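Why do sponges soak up water?

Quick one today, we've got a lot to squeeze in (sorry).

Tip some water on a plate. Put a dry sponge in it. Wait. The puddle gets smaller and the sponge gets heavier. So where did the water go?

Into the holes. A sponge is mostly holes. Big ones you can see, tiny ones you can't, and lots of them join up like tunnels. When the sponge is dry the tunnels are full of air. Put it in water and the air gets pushed out and the water moves in.

But why does water climb UP into a sponge? Good question. Water should go down, shouldn't it?

Two things going on. First, water likes to stick to itself. Look at a drip hanging off a tap – it holds on in a little blob before it falls. Second, water likes to stick to other stuff too. Some stuff anyway. It creeps along the sides of each tiny tunnel, and the water behind gets pulled along after it. Up it goes. The long word for this is capillary action. Say it a few times, it gets easier.

Thin tunnels pull water higher than fat ones. Thats why kitchen paper is good at it, the gaps are very small.

Did you know? The first sponges people washed with were animals. Real ones, from the sea. They don't have a brain or a heart or a tummy. They sit on rocks and sea water flows through their holes, and they eat the tiny bits of food floating in it. Some people still use sea sponges in the bath. Most kitchen ones are made in factories, and the bubbly holes are put in while the stuff is still soft.

And the rough side? For scrubbing. It doesn't soak up much at all. It's a tangle of tough threads and they scrape off dried-on egg and so on.

Try it yourself

You need:
a dry sponge
a bowl of water
a measuring jug
a towel for the floor

Dunk the sponge and squeeze it under the water. See the bubbles? Air coming out. Let go, count to 4, lift it out and squeeze it hard over the jug. Read the number on the side. We did ours on Saturday and got 155 ml out of one sponge. Yours will be different, sponges come in all sizes.

Now do it again but don't squeeze it under the water first. Just drop it in, count to 4 and lift. Did you get more or less? Write both down.

Then try 2 more things. A sock. A bit of kitchen paper. A plastic bag if you're feeling silly – no tunnels in that, so guess what hapens before you do it.

One more thing. A wet sponge is a lovely home for germs, they like damp places. So squeeze it out when you've finished and stand it somewhere airy to dry. And wash your hands.
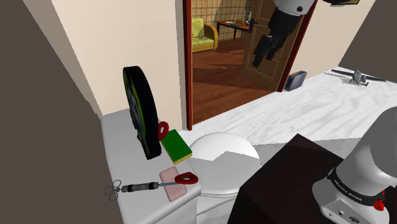
Next time it's soap, and why water on its own is so bad at shifting grease. Bring a buttery spoon.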